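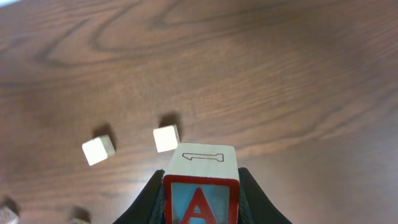 Alphabet blocks "not a reading scheme", says Flaladus in new buying note

Flaladus, the independent toy review service, has this month published a note on wooden alphabet blocks that asks parents and nurseries to be more doubtful about what is printed on the box.

The note looked at 493 product listings. Nearly 300 of them promised some form of early reading, and very few said how a cube with a letter on it was supposed to bring that about. Flaladus found two that mentioned any testing with children, and neither gave results.

Blocks are pleasant things to have on a table. Children stack them, push them into rows and now and then put an A beside an I. Whether that counts as spelling is a matter the sellers seem happy to settle for themselves.

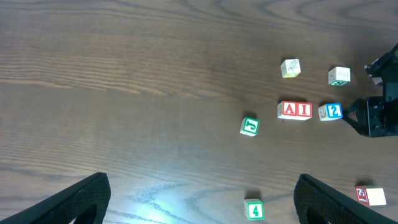

Numbers raise a similar doubt. A set that mixes a 2 in among the letters is often sold as covering maths as well, a large claim for one numeral on a painted square.

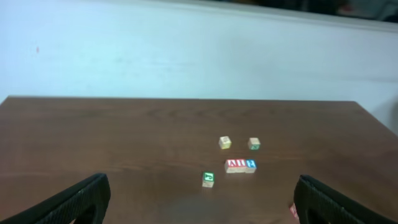

Flaladus Press Desk
Toy and nursery reviews

The note, titled Hegarty after the reading room where it was drafted, does not tell anyone to stop buying blocks. It suggests checking that the print is clear, that the edges are smooth and that spare blocks can be bought singly. It also suggests ignoring any age at which a child is "expected" to read from them.

Copies are free from the Flaladus office at Nandard. Sellers who disagree are invited to send their evidence to the same address.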